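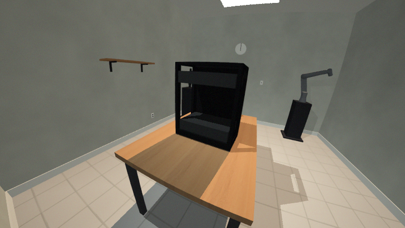 Do returned laptops need a new barcode before they go out again?

Only if the old label won't scan twice in a row. Otherwise wipe the lid, check the number against Alleo and put it back in the charging trolley.

July, library workroom notebook

Started on the laptop return at 8.15. There are 78 machines due back before the orientation sets can be made up. Grolumov scanner kept dropping the last digit on the older labels, so I typed those in by hand. Slow but the records match now.

Jobs done this morning:

1. Printed new spine labels for the graphic novels. The Oltmont roll feeds crooked if the lid is shut hard. Shut it gently.

2. Moved the reading challenge books to the bottom bay by the door. Students at the Lie site want their own box again this year, so I kept back two copies of each title where we had them.

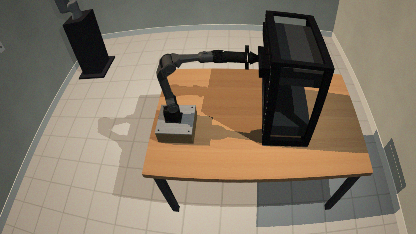 3. Cleared the old user accounts out of Alleo. Leavers first, then staff. Anyone with a book still out stays on the system until September.

4. Tested the e-book login from a student account. Works on the desktop machines. On the laptops it asks for the password twice, and the second time it takes it. Have written to Alleo support.

After lunch I went through the orientation handout. It was four sides and is now two. The loan rules and the acceptable use form are on one sheet, so there is only one thing to sign and hand in. Need 800 copies. Paper cupboard has 2,000 sheets, enough for that and the overdue slips. 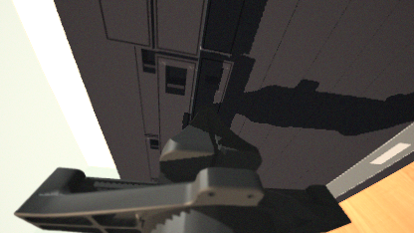 Stock check of the 900s still to finish. Got as far as the end of European history. There were 7 missing, two of which were in the 300s with the wrong label.
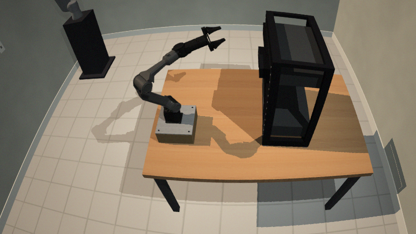 How long can a student keep an e-book?

Fourteen days, the same as a printed one. It goes back by itself, so there is no fine to chase.

Tomorrow: rest of the 900s, bag up the chargers, ring about the blinds.

Comments

Front desk: The double password happens on the staff laptops too.

Lie site: Box received, thanks. Could we have more bookmarks?

Evening cover: Shut the lid gently and it still went crooked. Used the sheet labels.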